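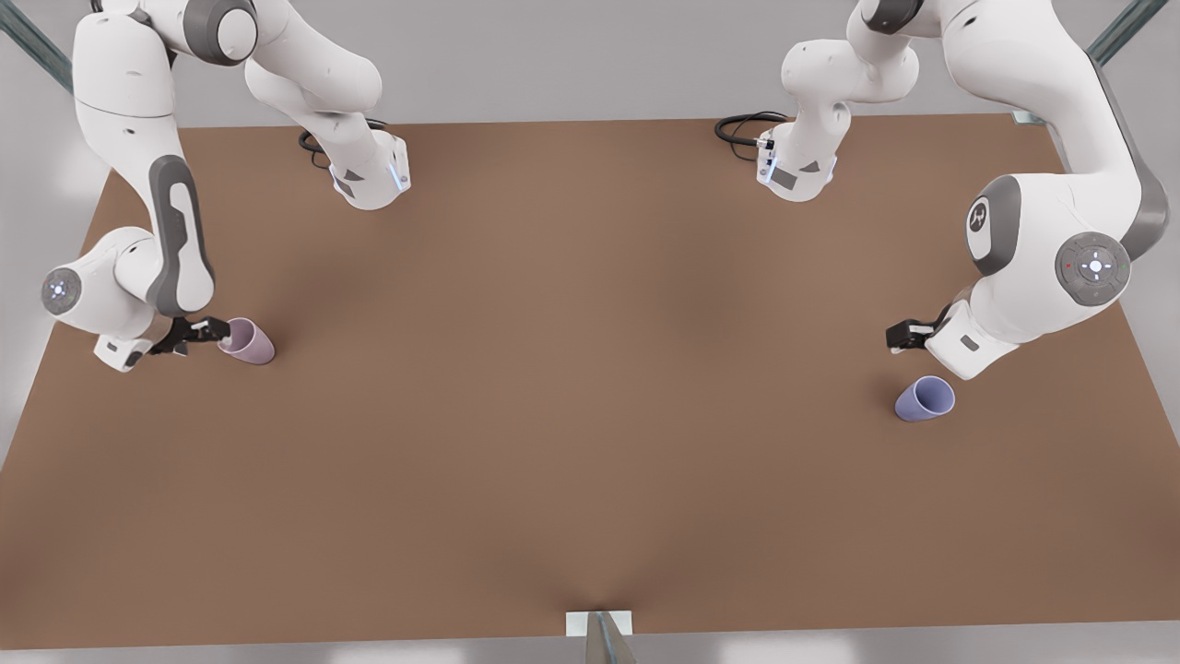 Home | Program | Speakers | Venue | Contact

Search this site Go

Freshwater lens monitoring on Tulura: speaker notes
Liette Bouchard, May 24, 2019

Slide 1. Title
Introduce the subject: groundwater under a low coral island, and how the drought plan uses the well readings. Questions at the end. The data tables are in the handout, so do not read them out.

Slide 2. Setting
Tulura has no streams. Households use roof catchment first and dug wells second. Rain that soaks in forms a lens of fresh water floating on salt water. The lens is thickest under the middle of the island and thins toward both shores. Rainfall records start in 1948, with gaps. Point out the gaps on the chart before anyone asks.

Slide 3. What threatens the lens
Long dry spells reduce recharge. Waves washing over the shore put salt in from the top, and pumping too hard from one spot pulls it up from below. Sea level works more slowly, mostly by narrowing the land that holds the lens. Keep these separate. The December overwash affected the lagoon side only, and the press coverage mixed it up with the drought.

Slide 4. Method
37 wells in the network. Conductivity is read at the water surface and again at the bottom of each well, same tide stage each time. Kazmi village wells are read first, then Umodico, then the school. Meters are checked against a standard solution before each round. If asked: readings are corrected to a standard temperature.

Slide 5. Trigger levels
A well stays open for drinking below 1000 microsiemens per centimeter. Above that, it is marked for washing only. Two high readings in a row close the pump. Explain that the trigger is a local operating rule and is stricter than taste alone would require.

Slide 6. Results
Center wells stayed under the trigger through the dry period. Lagoon-side wells at Umodico went over after the overwash and came down again as rain flushed them. The Zarcombe gallery pump showed a rise with pumping hours. (Pause on this graph. The vertical scale is different from the last one.)

Slide 7. Next steps
Move part of the Zarcombe draw to a second gallery inland. Add a rain gauge at Kazmi. Repair gutters before the next dry season, as roof area is in place but much of the runoff is lost.

Slide 8. Contacts and questions
Leave the well map up during questions.

Related items
Roof catchment survey, Kazmi
Overwash damage to taro pits
Tide gauge maintenance notes
Drought plan, draft 2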